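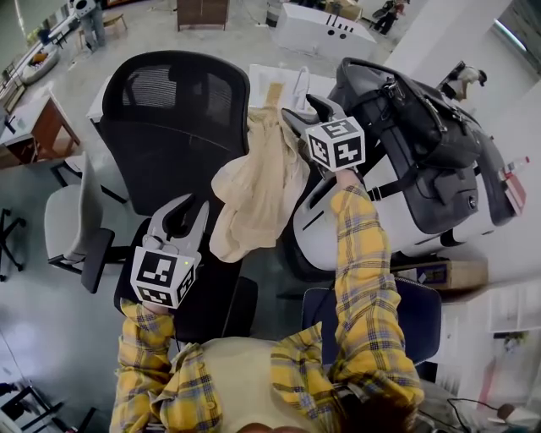
第3回 布の手入れと保管(講義メモ)

担当:ピユミ・ハク(Piyumi Haque)
生活文化概論、後期

1. 前回の復習

前回は繊維の種類を勉強しました。植物の繊維(綿、麻)、動物の繊維(羊毛、絹)、化学繊維の三つに分けました。この分け方は今日も使いますので、忘れた方は前回のプリントの2ページを先に読んでください。

質問票に「レーヨンはどこに入りますか」という質問が4枚ありました。レーヨンの原料は木材パルプなどですが、人が化学的に処理して糸にしますので、この授業では化学繊維に入れます。正確に言うと「再生繊維」という名前があります。試験ではどちらの書き方でも正解にします。

2. しわはなぜできるか

綿や麻の主な成分はセルロースです。セルロースの分子は、水素結合という弱い結合で互いにつながっています。布が曲げられると、この結合が一度切れて、曲がった形のままで新しくつながることがあります。これがしわとして残ります。

水分があると結合は動きやすくなります。それで、洗濯のあと丸めたまま乾かした綿の布には、強いしわが残ります。反対に、アイロンの前に霧吹きをするのも同じ性質を利用しています。

羊毛は少し違います。繊維に縮れがあり、曲げても元に戻る力が大きいです。私は学生のとき、羊毛の上着を浴室に一晩かけておくとしわが取れると先輩に教えてもらい、今でもそうしています。

3. 干し方

(1)脱水が終わったら、できるだけ早く取り出します。
(2)布の両端を持って、縦と横に軽く引きます。
(3)厚い布は、風が両側を通るように、竿を2本使って干します。
(4)色の濃い布は裏返して、日陰に干します。

重い編み物をハンガーにかけると、水の重さで肩と丈が伸びます。平らに置いて干してください。

4. 事例:リヴィットステッドの織物資料室

リヴィットステッド(Livitstead)の資料室は、家庭で使われた布を171点保管しています。テーブルクロス、敷布、ふきん、子どもの肌着などです。高価な布は少ないですが、持ち主の家の洗濯の習慣が布に残っていますので、研究の材料として大切だと思います。

ここでは、長い布は芯に巻き、小さい布は薄い紙をはさんで浅い箱に入れます。たたんだ布は、年に一度、折る場所を少しずらします。同じ折り目を長く続けると、その線で繊維が切れるからです。実際に、古い敷布48点を調べた記録では、傷みの多くが折り目の上にありました。

湿度の管理も大事です。湿度が高いとかびが出やすく、低すぎると繊維がもろくなります。急な変化はもっとよくないと、資料室の方は何度も話していました。

5. 用語

地の目:布のたて糸とよこ糸の方向。
風合い:手でさわったときの感じ。外国語に訳しにくい言葉で、私もまだよい訳を見つけていません。
虫干し:衣類を風に当てて、湿気と虫を防ぐこと。昔から夏の土用や秋の晴れた日に行います。
黄ばみ:残った皮脂や洗剤が酸化して、布が黄色くなること。

6. 課題

自分の家にある布を一枚選び、次のことを書いてください。
・素材と、洗濯表示の内容
・いつもの洗い方、干し方、しまい方
・直したほうがよいと思う点を一つ

長さは3,000字以内です。表と図は字数に入れません。締め切りは11月の最初の授業です。紙で提出する方は、左上をとめてください。

参考資料は、図書室の指定図書の棚に置いてあります。メースック(Meesuk)の染織の冊子は貸し出しができませんので、83ページからの保管の章だけを図書室で読んでください。次回は染料と色落ちについて話します。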